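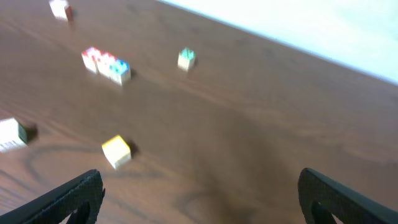
Keep the blurry ones

Every group I know that collects examples for a learning arm does the same thing first. Throws out the ugly frames. Blocks smeared, colors bleeding together, half a cube missing at the side. Delete, delete. At Amport we binned over 3,000 that way before June and felt very tidy about it.

I think it was a mistake, and a lazy one.

A wrist camera moves. Thats its whole life. If the arm only ever learns from crisp views of a yellow block on a nice brown table, it has learned a table it will hardly ever see while working. The smear is what the job looks like from the gripper.

Yes, I know the argument from the Tistenia people, bad frames teach bad habits. Fine. A wrong label is bad. A grasp logged as good when it wasn't, very bad, go fix that. Blur is neither, and lumping them together saves you maybe an afternoon.

Also wide open fingers and no grasp yet. People trim those too! We cut 17 seconds off the front of some runs, all approach, all hesitation. I'd want that back before another 39 neat pickups.

Store it raw. Tag it if you must. Decide later, when you have somthing to decide with.

© 2018 Evitz Notes | Contact | Back to top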